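Pesquisar na lista
Buscar por assunto ou autor

2022-12-05, Gøran Torvik escreveu:
> Dos 60 episódios teleoperados, quantos servem para treino? E a fatia de queijo, solta-se do alto ou encostada?

Servem 54. A regra do Brastero passa a ser: pousar o queijo sobre a carne e só então abrir a garra.

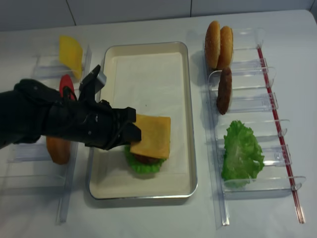
Os outros ficam de fora por pausas longas do operador — o modelo aprende a pausa.

Para os suportes transparentes, usem também a câmera do punho. 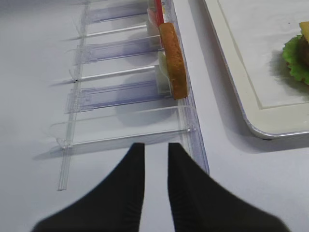 Folasade Uzor
Coordenação de teleoperação, Brastero

Limitem a velocidade a 40% na aproximação ao suporte.

2 respostas · 0 compartilhamentos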